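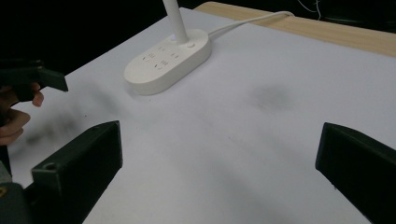

Cuttlefish tank notes, March, after lunch

Okay, so the little ones are eating! I put 11 mysid shrimp in the Stalitz tank and went to rinse the net, and by the time I got back there were 2 left, both hiding behind the inlet pipe (can't blame them). Keegan thinks we should go up to 15 next feed. I'd rather wait and see who's getting the food, as I suspect the big striped one is hogging it.

Salinity looked fine. The Serkimer meter is drifting again though, so if you get a silly number, rinse the probe and try again before you go dumping in fresh water like I did last month.

I moved the brown gravel to the left side and the smallest one went dark and mottled to match, then flashed pale when I leaned over. Love that. Radoslava wants to try the checkered mat next, and I've said yes so long as it's soaked overnight first.

Still to do: order eggs from Heydari, ask Kamil where the spare air stones went, clean the skimmer cup (my turn, ugh). The 325 liter tank is still cloudy and I'm leaving it alone until Ľubomír has looked at the filter.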